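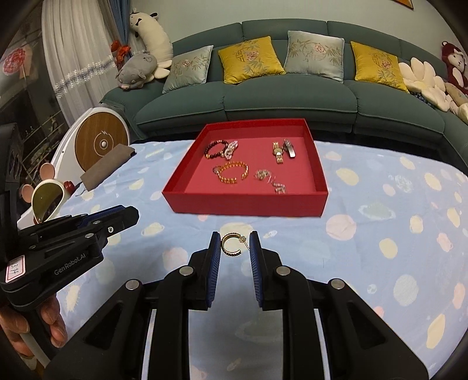
Figure 2. Hand-held gripper opened over a gold hoop earring, with the sorting tray behind it. The second unit is on the left.

4.2 Small items in a furnished room

The brochure for the Clavitz hand-held gripper kit promises "confident handling of everyday objects." It doesn't say whose every day. Our bench tests (Section 4.1) used the blocks and cylinders that Clavitz ships in the accessory bag, and the kit did very well on them, as one would hope of a product tested on its own luggage. For the second part of the review we wanted objects that had been designed without any thought for parallel fingers. Jewelry was the obvious candidate.

The task is easy to state. The operator holds one gripper in each hand, picks up items from a blanket, and puts them in a shallow tray. Figure 2 shows the approach to a hoop earring: fingers open, item just past the tips, tray a short reach away. The hoop is an awkward customer. It is open on one side, the outer edge is studded, and the post sticks out at one end, so a grasp that suits the curve may not suit the post. The operator has to choose, and the kit offers no opinion.

We ran 39 trials, all of them single-item picks. A trial counted as a success if the item reached the tray in one lift and stayed there. Thirty-six met that standard. Of the remaining three, two were dropped on the way over and one was never picked up at all, though it was pushed a fair distance. We report the last one as a failure. The Vistbridge scoring sheet that comes with the kit would have called it "partial relocation," a category we admire but didn't adopt.

Two features mattered more than we expected. The first is the pads. The ridges on the inner faces give thin metal something to settle against, and operators soon learned to turn the wrist until an edge lined up with them. The manual covers the pads in a single sentence, on cleaning. The second is the slotted frame. A solid body would hide most of the work surface, and an operator chasing an earring across a blanket needs all the view available -- particularly a blanket printed with planets and moons, which has plenty of small round things on it that can't be picked up.

Soft bedding was a mixed blessing. It gives under the fingertips, so a low approach is forgiving, but it also wrinkles, and a fold of cloth is easily grasped along with the item. Hyvönen's practice was to come in open and flat, close slowly, and pause before lifting. This added time to each trial and was worth it. Operators who skipped the pause tended to lift some of the solar system as well.

Having a gripper in each hand proved less useful than the price of the two-unit package suggests. For single picks the second unit mostly waited its turn. It earned its place when an item needed to be steadied or turned, and we'd expect it to matter more with chains, which we left out of this round. Buyers who plan to sort only rings and earrings could start with one unit and see how they feel.

We also compared the standard pads with the softer set sold by Kettunen, fitted to the same fingers in June. The softer pads held watches better and small hoops worse. Swapping them means removing screws that seem to have been chosen by someone with a large supply of tiny screwdrivers. The Sasar adapter plate is meant to fix this, and its results are given in Section 4.3, along with the screws we could still find.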